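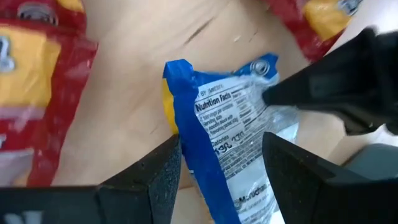 Sat 24 December

I finished at two today and we are shut until Wednesday, so I have time to write up the year at work, which I have been promising to do since the arms went in.

For anyone new, I work in the packing hall at Mastton. We do mixed grocery orders for small shops and for the people who fill vending machines. Dry goods mainly: noodles, soup, biscuits, crisps, tea. Until this year every item was picked off the bench by hand and put in a tote by hand. Now there are five benches with robot arms on them and the rest are still ours.

The arms came from a firm called Sarkatska and the software that tells them which order to work on is called Ovia. We were told in the spring, in the canteen, with slides. The slides said nobody would lose their job, and so far that has been true for the permanent staff. It was less true for agency. We normally take on 36 agency packers for the run up to Christmas and this time we took on far fewer. I think that should be said plainly, as it was left out of the newsletter.

My own job has changed more than I expected. I used to pack. I now look after two of the robot benches for most of the shift and pack for the last hour and a half. Looking after them means keeping stock in front of the arms, clearing what they drop, and answering the screen when Ovia asks a question. The questions are things like "is this the same product" with a yes and a no.

Noodle packets have been the main trouble. A box is easy, it has flat sides and stays where you put it. A packet has a hard block in the middle and loose wrapper at both ends, and it's shiny, so the lights bounce off it. If it lands on its front, all the arm has to go on is the back, which is mostly small print. One with the Maruchan name and the nutrition panel facing up is plain enough to me, but I have handled thousands of them. The arms had to be taught the backs separately from the fronts, and for most of the autumn somebody had to stand there turning packets over for them. Often it was me.

The other problem is grip. Too light and the packet slides out when the arm lifts. Too hard and the block cracks, and a cracked block gets sent back by the shop. We had a bad week in November when we counted 300 returned packets with broken noodles in them. The engineers changed the setting and it came down, though it has not gone away. People break them too, of course. We just never used to keep a record of it.

On speed, a good packer still beats one arm by a long way. The arm doesn't go to lunch, though, so over a full day it comes out closer than you would think. The best day for the five benches together was 1,034 orders, and the manager put it on the whiteboard and it stayed there for a month.

What I like: my wrists are better. I had a splint on the right one last winter and I haven't needed it this year. I also know a fair bit now about how the system works, and I have been put forward for a course at Nowicki in the new year, two days, paid, travel included.

What I don't like is the quiet. The robot benches are spaced out with guards between them, so you can't talk to the next person the way you could on the old line. I used to know whose daughter was getting married and whose car had failed its MOT. Now I find out at break, or I don't. I raised this at the team meeting and was told it would be looked at. A few of us have started swapping benches at half past ten so that each of us gets some of the day on the hand line. Ovia does not mind who is logged in where.

I also don't like the targets being on a screen over the bench. They were always there on paper, but you could go a morning without seeing them.

We have had the plan for next year. Two more benches, possibly by Easter, and the arms are meant to start on crisps. I can't see crisps going well – they're all air and the bags vary from one pallet to the next. I said so on the feedback form.

Back in on Wednesday at six. Happy Christmas to those who keep it, and if you're on shift tomorrow, I hope it's a short one.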